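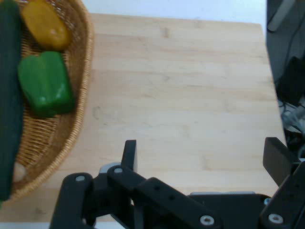

A gripper over the bench at Mokora, with peppers and a cucumber in the basket. Photo: Yannick Charpentier

Food-handling robots get a house rulebook, and it fits in an apron pocket

After a winter of drafts, redrafts and a good many pots of coffee, the kitchens and packing rooms that belong to the Mulent network have agreed on a shared code of practice for robots that pick up fresh food. It was adopted on 11 March 2024 at the Mokora workshop, where much of the testing was done, and it runs to just 17 pages, small enough (the authors are rather proud of this) to be folded into an apron pocket.

The code is voluntary and sits alongside the law on machinery and food hygiene, which members must of course go on following as before. What it adds is the everyday detail that people on the floor had been asking for: who may restart an arm after a stop, how often the fingers of a gripper should be wiped down, what to do with a tomato that has been squeezed, and where a person's hands may be while a basket is being filled or emptied.

Eugénie Roussel, who chaired the drafting group, said the first version had been nearly 38 pages long and had pleased no one who actually had to use it. "We sent it round to the packing rooms and it came back covered in pencil, bless them," she said. "One shift leader had simply crossed out a whole chapter and written 'when would I read this?' in the margin. She was quite right, so out it went."

Members sent in 197 comments altogether, and the longest discussion by far was about cleaning. The group settled on a check of the gripper at the start of each shift and again whenever the machine moves from unwashed to washed produce. Screw heads, pivot points and the gaps between linkages are mentioned by name, as these are the places where soil and bits of leaf like to settle. Any fastener found loose has to be written down in the log, even if it is tightened on the spot, and a missing one means that the batch is held until it turns up.

There is a section on the table as well, which Fabrice Mallet, who looks after training at Sabatier, was especially keen to see included. Wooden surfaces are allowed for trials and demonstrations, but food handled on them may not go on to be sold. Cables are to be kept clear of the arm's reach and off the floor wherever people walk, and containers should stand in the same marked spot each time, so that anyone coming in halfway through a shift can see at a glance if something has been shifted.

Not everyone got all they wanted. Jacqueline Aubert of Zitska had argued for a fixed limit on gripping force for each kind of vegetable and still thinks it would be useful, though she voted for the text all the same. The code asks each site to keep its own table of settings for now, and to share it with the others. "A pepper in May isn't the same as a pepper in winter, I do accept that," she said, "but I should like us to come back to it."

Eleven sites have signed so far. Baptiste Charpentier, who is organising the introductory sessions, asks that each site send at least one person who works beside the machines every day, as well as whoever looks after the paperwork. The first session will be held at Mokora in May, and printed copies of the code will be handed out there.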